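4.3 Comparing two grippers in the simulated cell

Do this section before you order anything. A gripper that looks splendid in the Wornis catalog may turn out to have opinions about small blocks, and it is cheaper to learn that in a simulator. You will need a working Plitley install (section 2) and the arm loaded on its pedestal (section 4.1).
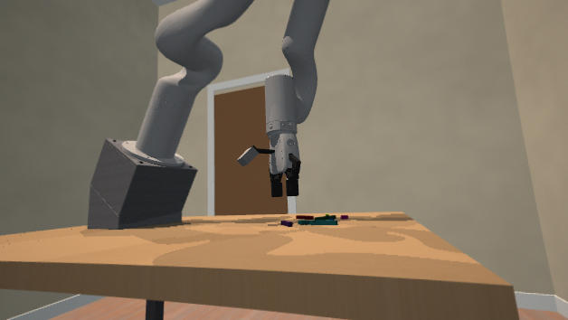
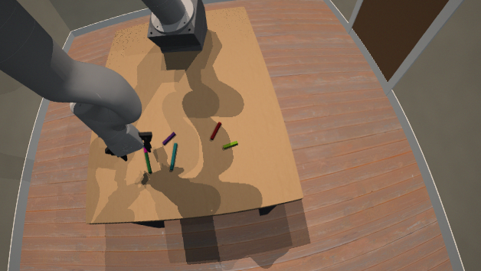
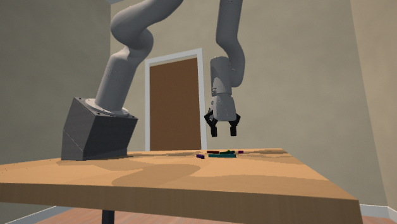
Figure 4-2. The simulated cell: arm, pedestal, wooden table and small colored pieces.

1. Open the cell file and let it finish loading. The progress bar stops at 12 percent for a while. It is thinking. Leave it alone.

2. Load the first gripper from the Tools menu and check that the fingers are open. Jog the arm until the hand is above the pieces and the fingers point straight down.

CAUTION: Set the clearance height before you jog. The table in the simulator cannot be damaged, but your habits can, and you will take them with you to the real arm.

3. Save this pose as START. Both grippers must begin from the same saved pose, or you will be comparing your own jogging.

4. Set the random seed to 3323. Any number will do as long as you use it for both grippers. Ours was the office door code until Antigoni Tzavaras noticed it in the manual.

5. Run the pick routine 6 times on each color. Do not touch the friction setting between runs, however unfair the results begin to feel.

6. Save the log, then swap the gripper and reload START.

NOTE: Swapping the gripper resets the tool center point to zero. Enter the new offset by hand from the gripper's data sheet. If you skip this, the arm will reach for a spot inside its own wrist with great confidence.

7. Repeat step 5 with the second gripper, and save that log under a different name. The software will overwrite the first one without asking.

8. Open both logs in the Ots viewer and compare the Grip Force and Slip columns. Ignore the column called Quality. Emmanuel Lema wrote it on a Tuesday and has since asked us to take it out.

Choosing a camera view

The side view is the easier one for judging finger height. Use the view from above to check how a piece is turned before the fingers close. Shadows can make a piece hard to read from there; lower the shadow setting under Display if they get in your way.

If the run stops with error 924, the two fingers have been given the same joint name. Rename one of them and start again from step 2. Usar support will tell you the same thing, after a longer wait.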